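Der Applaus gehört nicht in den Stadtrat

Vor zwei Wochen wurde Gizella Kovács als neues Mitglied im Rat von Distcombe vereidigt. Die Galerie war voll, es gab Blumen und Zwischenrufe, und die erste Abstimmung begann mit 72 Minuten Verspätung. Ich gönne ihr den Empfang. Trotzdem halte ich ihn für falsch.
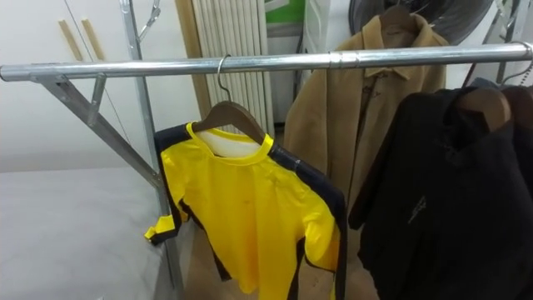 Gelbes Oberteil mit schwarzen Streifen an der Kleiderstange

Die Geschäftsordnung stammt in ihrem Kern von 1888. Sie verbietet Beifall und Missfallen von den Zuschauerplätzen. Ratsvorsitzender Botond Illés hat sie früher streng ausgelegt, bei den Mietern aus der Fekete-Siedlung sogar mit Saalverweis. Bei der Vereidigung ließ er alles laufen.

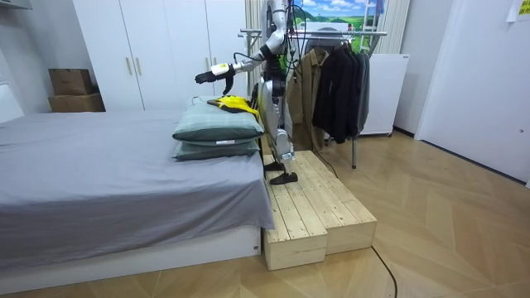
Wer so verfährt, macht aus einer Regel eine Gefälligkeit. Die Mieter haben sich das gemerkt, und Győző Sárközi, der ihre Beschwerde eingereicht hat, wartet seit November auf eine Antwort. Dabei wäre sie einfach: Entweder gilt das Verbot für alle, oder der Rat streicht es.
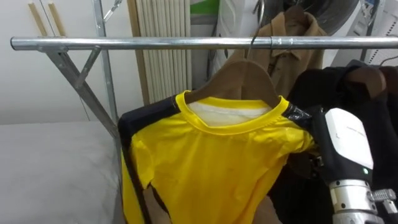
Foto: Widitness / Ottó Bodnár

Ich wäre für das Erste. Eine Ratssitzung ist eine Arbeitssitzung. Am selben Abend stand der Zuschuss für die Buslinie nach Sisik auf der Tagesordnung, ein Posten, der viele Pendler betrifft. Er wurde kurz vor Mitternacht ohne Aussprache durchgewinkt. Auf der Galerie saßen da noch zwei Leute, einer davon war ich.

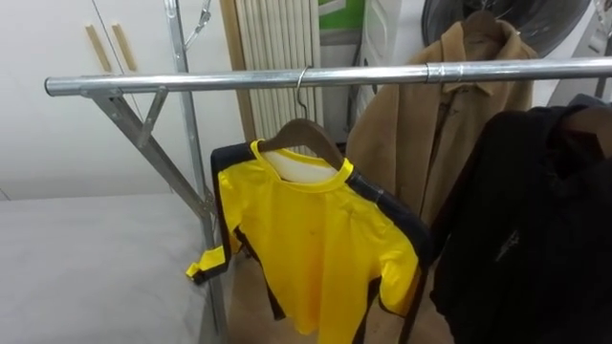 Frau Kovács hat für den Zuschuss gestimmt, wie angekündigt. Ob die Summe reicht, hat sie nicht gefragt, und von den anderen kam auch nichts. Im Frühjahr wird nachverhandelt. Bis dahin sollte Herr Illés den Mietern schreiben.

Clive Blackburn

Kontakt | Impressum | © Widitness | Nach oben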